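About Clerkach

Welcome, and thank you for wandering over to this page, which we know is the one most people skip on their way to the opening times. Clerkach is a toy library and repair workshop in the old seed merchant's on Prorkau Lane, and we have been lending, mending and generally fussing over playthings for 10 years now.

We began with 2 shelves, a borrowed sewing machine and a biscuit tin full of odd buttons. The idea was a simple one (families could take a toy home, play with it until the shine wore off, and bring it back for the next child) and it caught on much faster than our shelves could cope with! Today there are 1,190 things in the catalogue, from rattles and stacking cups right up to a marble run that needs a very patient grown-up and most of a living room floor.

The mending side grew up by accident. Toys came back with split seams and missing wheels, we learned how to put them right, and before long people were asking whether we could do the same for the bear that had been in the family since their gran was small. We can, usually. Seams, stuffing, joints and squeakers are our bread and butter, and if a job is beyond us we'll tell you so before a single stitch is unpicked.

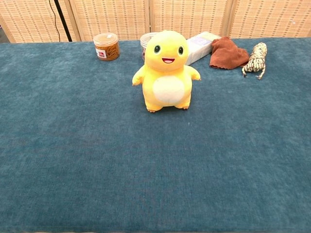 Membership costs £40 a year for a household and covers as many loans as you like, with a reduced rate if money is tight – just ask at the desk and you won't be asked to prove anything. Repairs are priced one at a time, and members pay for materials only.

We also run the Ukow Room upstairs, a quiet space with soft lighting for children who find the main floor a bit much, and every August we take a van of toys round the villages for those who can't easily get to us. If you'd like it to stop near you, do leave a note at the desk by the end of June. The kettle is generally on from ten o'clock, and prams can come in by the side door.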